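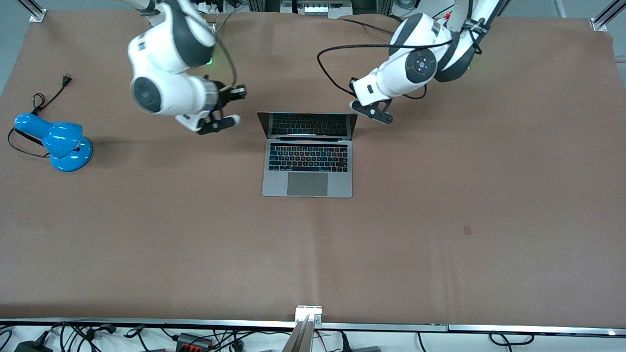
# Rekgate

Rekgate is a small command-line tool that renames and sorts scanned recipe cards. It reads a folder of text files (one per card), works out a title and a category for each, and writes a clean index you can print or search.

It was written for the Oksanen card collection, which has 3119 cards in 187 categories, many of them spelled more than one way. It should work on any collection where each card has been typed up as plain text.

## Install

You need Python 3. Clone the repository, then from the top folder run:

```
pip install .
```

## Usage

```
rekgate sort cards/ --out sorted/
rekgate index sorted/ --format csv
```

`sort` copies files and leaves the originals alone. Use `--dry-run` to print the new names without writing anything.

Names are built from the category and the title, in lower case, with hyphens for spaces. If two cards end up with the same name, the second one gets `-2` on the end.

## Card format

The first line is the title. A line starting with `From:` is kept as the source. Everything up to the first blank line is treated as the header, and the rest is left as typed.

```
Rhubarb Crumble
Category: desserts
From: church cookbook

6 stalks rhubarb
...
```

Cards with no category go into `unsorted/`. Fix them by hand and run `sort` again.

## Spelling list

`aliases.txt` maps odd spellings to the one you want, one pair per line:

```
deserts = desserts
cassarole = casseroles
```

The list that ships with the tool only covers American English. Gillinik, the older script this replaces, used a different separator (`>`). Those files still load, but you will see a warning.

## Known problems

- Fractions typed as a single character are sometimes dropped from the CSV index. The sorted cards are fine.
- Two-sided cards saved as separate files are not joined.
- Folder names with a trailing space fail on Windows.
- Export to Horkix is broken for titles with a comma in them. Put the title in quotes for now.

## License

MIT for the code. The Oksanen cards are not included in this repository.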